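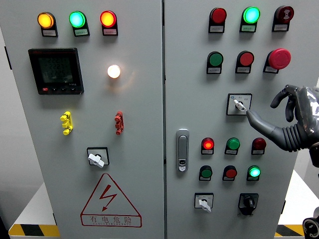
How a Robot Learns to Work a Control Cabinet

Big machines need a lot of electricity. The switches and buttons that manage it are often kept together in a metal box called a control cabinet. When a machine needs looking after, the cabinet is one of the first places people go.

At the Tiltbridge workshop, a robot named Rotano is being set up to help with this job. Rotano has a gray hand with fingers that bend at the joints. It can press a button or push a small lever with one finger.

What is on the doors?

Indicator lights tell you what is going on. They come in colors such as amber, green and red, and each one has a little label under it.

Push buttons are often green or red. On many machines, green means start and red means stop.

Selector switches have a handle that turns. The white handles on this cabinet are switches of this kind. Rotano puts its pointing finger against the handle to move it.

The emergency stop is the big red button shaped like a mushroom. It sticks out so that a person can hit it fast.

The power meter is the square black box with a small screen. It measures the electricity.

Setting up the hand

Nadhirah Gunawan sets up the robot. First she tells it where the cabinet is. Then she gives it a list of the controls and where each one sits on the door. If the robot is even 2 millimeters off, a finger can slide past a handle.

Next comes practice. Rotano works one switch 100 times, and Nadhirah writes down every miss. On its first try at the list, it missed 11 times. She changed how hard the finger pushes and started over.

Looking after the hand

Amirul Menon checks the hand every morning. He wipes the fingertips, bends each joint and looks for loose screws. The ribbed part at the wrist gets a check for cracks.

Staying safe

The triangle with the lightning bolt warns of dangerous electricity. The yellow and black stripes on the base mean "be careful here." If you ever see either one, stay back and find a grown-up.

Words to know

Joint: a place where a finger or an arm bends.
Label plate: a small sign that tells what a control does.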